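Tuesday, workshop notebook, December

Back at the bench after lunch with the second batch of beeswax finish, and I am happy to say it behaved much better than the first. I know a few of you have been waiting on this for the Ukana chairs, so I'm writing it all down while it's still fresh in my head (and while the pot is cooling on the back shelf, please don't move it!).

I went with 1000 grams of oil this time and kept the wax on the low side, mostly out of curiosity. The Zodow wax takes forever to melt if you drop it in as one big lump, so I grated it on the old cheese grater, which was slow going but kind of pleasant with the radio on. It was all clear after 21 minutes over gentle heat. I stirred it for another five off the burner and poured it into the short tins – the tall ones are a nuisance to get a rag into.

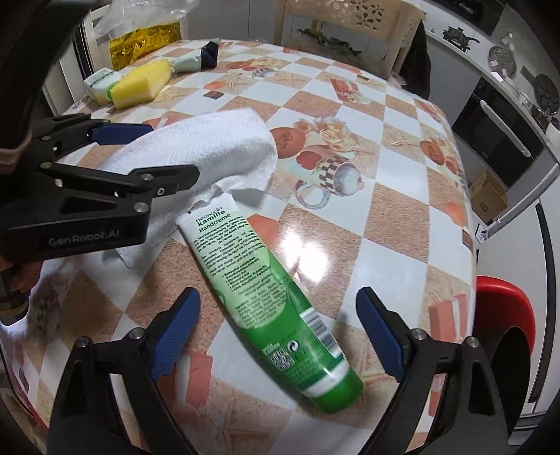
The test boards are oak, maple and that odd bit of pear left over from the Omach job. Maple drank up the least and buffed out nicely with an old T-shirt. Oak wanted a second coat almost right away, and I gave it one, then went off and answered the mail and forgot it for longer than I meant to. No harm done as far as I can tell, though the grain feels a touch tacky along one end. The pear is lovely, warm and soft looking, and I'd be tempted to do a whole box in it if we ever get more.

Left to do: check the oak again after 12 hours, try a warm iron ring on one corner of each board, and write to Atallah about more tins, the short kind with the screw lid. I'd also like to try a batch with a bit more wax for the shelf in the hallway, where people put down wet gloves all winter long.

Rags are spread flat on the line outside. Leave them there until morning, please.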